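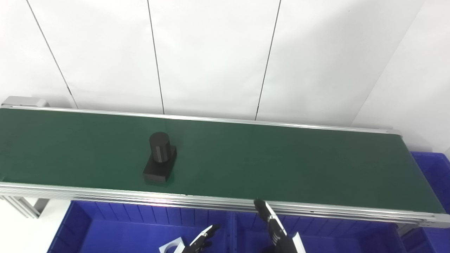
*Green belt between aluminum side rails, with a black cylinder-on-block piece resting left of center.*

# Checking and Correcting Belt Tracking

This procedure covers flat-belt conveyors with slotted aluminum side rails and an adjustable end pulley. Repeat it after any belt change, and after moving the conveyor to a new spot on the floor.

## Tools

- Hex keys, metric set
- Steel rule
- Spirit level
- Paint marker
- Lint-free cloths

## Preparation

1. Clear the belt. Remove test pieces and anything resting on the rails.
2. Lock out the drive.
3. Wipe the belt surface and the inner faces of both rails. Grit on a pulley will pull the belt sideways and give a false reading.
4. Set the level across the rails at each end, then at the middle. Correct the feet first – no pulley adjustment makes up for a twisted frame.

## Checking

1. Put a paint mark on the near rail 500 mm from the end housing, and a second mark at 1,000 mm.
2. Measure the gap between belt edge and rail at both marks. Write the values down.
3. Restore power and run the belt empty for 40 full turns at low speed.
4. Stop, lock out, and measure again.

If the gap has changed by less than 1 mm at both marks, leave the pulley alone.

## Correcting

Loosen the pulley clamp bolts just enough for the block to slide. On the side the belt is drifting toward, tighten the tension screw a quarter turn. Retighten the clamps, run another 40 turns, and measure.

Make one change at a time. Small corrections take a while to show, especially on long belts.

## Load check

Place a 700 g test piece on the centerline and run it the length of the belt at working speed. Stop before it reaches the end. Measure the gap at both marks once more and enter the result in the log.

*Revised by Theda Lindemann. Level check added by Anas Helmy.*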